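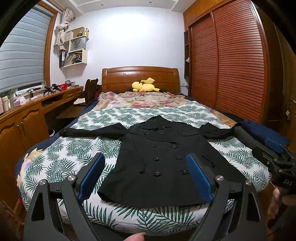 Ticket 606: Coat returned from storage, shoulder crease and uneven front

Site: Odthorpe, upstairs bedroom
Category: Garment care / folding and packing
Priority: Low
Opened by: Man-sik Yook
Status: Closed, with one item carried over

Reported fault

Black double-breasted coat, notched lapels, eight-button front in two columns. After each spell in the wardrobe bag the coat comes out with a hard diagonal crease from the left shoulder to the second row of buttons. When worn and buttoned, the front sits lower on one side by the width of a finger. Owner wants it folded flat for the drawer under the bed instead of hung, and wants to know whether the uneven front is a sewing fault or a storage fault.

Environment

Double bed with wooden headboard, used as the folding surface. Palm-print sheet on the mattress, floral blanket folded across towards the headboard. Dark blue clothing stacked at the right-hand end, still to be done. Drawer internal width 300 mm less than the coat with sleeves out, so sleeves must be folded in. Storage bag is a Kurkanell zip bag, medium. No table in the house is long enough for the coat.

Log

Tuesday, 09:40
Coat taken out of the bag and laid on its back on the bed, front upwards, collar towards the headboard, hem towards the near side. Sleeves drawn straight out to the sides. Left sleeve (left as you stand at the foot of the bed, used throughout this ticket) has its cuff rolled. Cuff left as it is for the first check.

09:55
Checked the button columns. The top pair is set wider than the pairs below it. Owner had taken this for the fault. It is how the coat is cut: the upper buttons follow the lapels outwards and the lower ones come down towards the hem. No action.

10:05
Checked all buttonholes for strain. No tearing. One thread end at the third row, trimmed. Inner anchor button present but its thread is slack, with over 5 mm of play. This button holds the underlying front panel level when the coat is done up. If it is slack, the under panel drops and pulls the hem down on that side. Likely cause of the uneven front.

10:20
Test: anchor button held tight by hand, coat fastened flat on the bed, hem compared left and right. Level. Released the anchor button, repeated. Under panel slid down. Repeated once more with the same result. Cause of the uneven front confirmed as the anchor button. Not a storage fault.

10:35
Diagonal crease. Looked at how the coat had been going into the bag: folded in half down the centre back while buttoned, then doubled over at the waist. With a double-breasted front, this puts two layers of overlap and a column of buttons on one side of the fold and nothing to match on the other. The cloth takes up the difference at the shoulder. The crease position agrees with this.

10:50
First attempt at a new fold, coat buttoned, sleeves crossed over the chest. Rejected. The sleeves lie on top of the buttons and the buttons print through.

11:05
Second attempt, coat face down, sleeves folded to the back. Better. The sheet rucked up under the buttons when the coat was turned over, and the lapel rolled under itself. Sheet pulled flat and lapel reset by hand before carrying on. Rolled cuff turned down at this point, as it made a lump under the back panel.

11:20
Third attempt, same as the second but with a strip of acid-free tissue over the button columns and another inside each shoulder. Fits the drawer. No hard edges felt through the cloth.

Procedure adopted

1. Clear the near half of the bed and pull the sheet tight. Anything loose goes to the side or up by the headboard.

2. Lay the coat on its back with the collar towards the headboard. Draw both sleeves straight out. Turn down any rolled cuff.

3. Fasten the anchor button first, then the outer buttons from the top. Do not fasten the collar.

4. Lay tissue over both columns of buttons, then turn the coat face down in one movement, holding it at the shoulders and hem.

5. Smooth the lapels from underneath with a flat hand. Fold each sleeve across the back at the shoulder seam, then down along the side so that the cuff points to the hem.

6. Bring the hem up to the shoulder blades over a roll of tissue. One fold only.

7. Lift from beneath, using a forearm at each end. Place in the drawer with the collar at the front.

Follow-up comments

Yook: The crease is still faintly there after steaming. Is that expected?

Reply: Yes. It has been pressed in for 9 months. Steam again from the inside, leave on a broad hanger overnight, then fold. If the line is still visible after two more passes, ask the cleaner in Wullside for a proper press. Do not iron directly on the face of the cloth, as it will go shiny.

Yook: Can the navy things go in the same drawer on top?

Reply: Light items only. Nothing with a zip or a belt against the coat.

Yook: Woo at the alterations counter says the anchor button needs a shank, as the old one was sewn flat.

Reply: Agreed. Wrap the thread under the button before tying off. Please log when it is back.

Resolution

Uneven front: slack anchor button, to be resewn. Diagonal crease: centre fold while buttoned, discontinued. Old zip bag kept for knitwear.

Carried over: check the drawer fold in March for print-through at the second row.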